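Chapter 4
Buying a Demonstration Kit

Suppliers like to say that a robot can be taught by anyone who can pick up a cup. The claim sells hand-held grippers, and it deserves a slow reading. This chapter takes one such kit, the Rakena starter set sold by Famura at 399 pounds, and asks what a buyer gets for the money.

The brochure promises 2000 usable demonstrations from a single pair of grippers. It does not define "usable". Nor does it say how many were thrown away first, a question Villads Hallgrímsson put to the firm in November and which was still unanswered when we went to press.

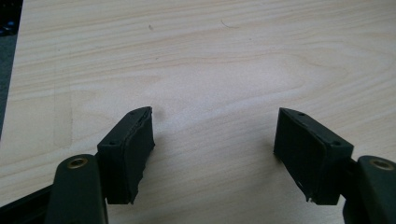

Figure 4.1 The two fingers open over a bare tabletop.

Much of the cost of ownership lies in small parts. Pads touch everything the gripper touches, and a pad with a ragged edge may not hold as a new one does. Famura sells replacements in packs of 20 but gives no figure for wear. Its rival Ledley gives one, 3762 closures, which looks precise until you look for the test behind it and find none.

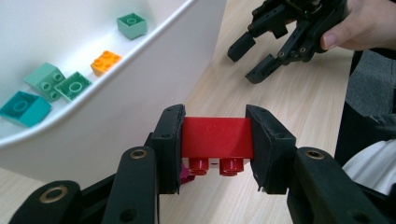 Price lists say little about the choice of task. Sellers favour toy bricks, and buyers should ask why. A red brick clamped by its two ends, studs down, has flat sides and a stiff body, and the others waiting in the white tray are much the same sort of thing. Success with these tells you little about a sock or a bag of flour. Before signing, ask to try the kit on your own goods, with your own staff holding it.

4.1 What the word "demonstration" covers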